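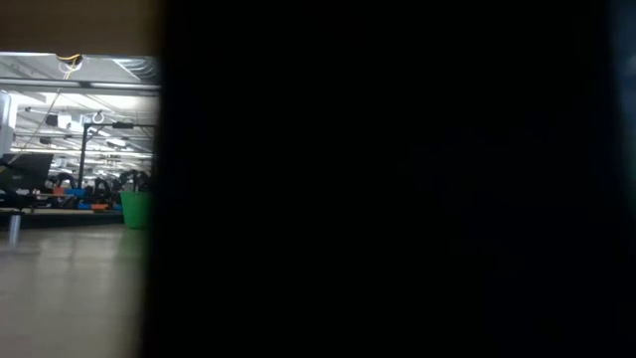 January 21, 2011

Glue joint tests, batch 2. Continuing from the notes on the shelf brackets.

Took the remaining maple and poplar samples out of the clamps this morning. All of them had at least a full night. The shop was at 58 F when I came in, which is colder than I want for the yellow glue, so I wrote the overnight low on the sheet next to each sample. Low was 51 on the min/max thermometer by the finishing bench. The bottle says 50 is the limit. We are close enough to it that I would not trust a bad result from this batch to mean anything about the joint itself.

Samples are numbered 1 to 21. Odd numbers are the Planero glue, even numbers are the Dawber. Sample 13 slipped in the clamp and is out of square by the thickness of a pencil line. Kept it in but marked it.

Broke the first six before lunch. Same method as last time: one leg in the vise, bucket hung on the other leg at the 12 inch mark, sand added with the small scoop until it goes. Then weigh the bucket. Slow, but it gives the same answer twice, and the spring scale did not.

1 – wood failure, long split up the grain, glue line intact
2 – wood failure, short
3 – glue line, clean on one side. Starved? Not much squeeze-out noted when I clamped it
4 – wood failure
5 – mixed, half and half
6 – wood failure

Sample 3 bothers me. The face that came away clean had a shine to it, and when I put a drop of water on it the drop sat there. Same water test on an offcut from the same board, fresh off the jointer, soaked in right away. I think that board went over dull knives. You can burnish maple like that without noticing, and then the glue has nothing to get into. Changed the knives in the jointer after lunch. The old set had a nick near the fence side, plus a general roundness to the edge that I should have caught in December.

Knife change notes, for whoever does it next. The Parton jointer has the jack screws under the knives and they are metric, the gib bolts are not. Loosen the gib bolts a little at a time going back and forth, or the knife creeps up. Set height off the outfeed table with the straightedge, knife should just kiss it and drag it 1/8 inch or less. I got all three to drag the same on the third try. The outfeed end of the middle knife wanted to sit low. There was packed dust in the slot. Clean the slots first.

Ran two boards after and checked them against each other edge to edge. No light through the middle. Water drop soaks in. Good.

Rest of the samples this afternoon, up to 14. Heaviest load so far was number 8 and the lightest was 3, by a lot. No clear difference between the two glues yet. If I throw out 3 they are close enough that I would buy on price and open time. The Dawber skins over faster, which matters for the long bracket glue-ups where there are four faces to coat before the clamps go on. It is also the one that leaves a darker line in poplar. Does not matter under paint.

Sample 13, the crooked one, held better than 11. Do not know what to make of that. 11 was cut from the end of the board where there was some short grain, so it may just be the wood.

Sand is getting low. A good bit of it went on the floor when 8 let go and the bucket tipped. Swept it up and sieved it, but there are chips in it now and it should be replaced before anybody uses it for the steam bending bags.

Ordered today from Ulleo:
– sandpaper, 150 and 220 discs
– one spare set of jointer knives
– two bar clamps, 36 inch, to replace the ones with stripped screws
– paste wax

Part number on the knives is 337. Wrote it in marker on the inside of the jointer door too.

Dull set is wrapped in newspaper in the top drawer, labeled. They are worth sending out once more. The nick is shallow.

To do:
Break 15 through 21.
Mill new maple for a repeat of 1, 3 and 5 with the sharp knives, same board if there is enough left. Should be 30 inches or so.
Move the clamping rack off the outside wall. Bench by the stairs stays ten degrees warmer.
Try a set with the faces sanded lightly at 150 after jointing – if that fixes the burnished board, it is an easier rule to give people than checking with water.
Hold off on the bracket order until the repeats are done. It is not due until April.

Left 15 through 21 on the bench, not clamped, tape on each one. Please do not stack anything on them.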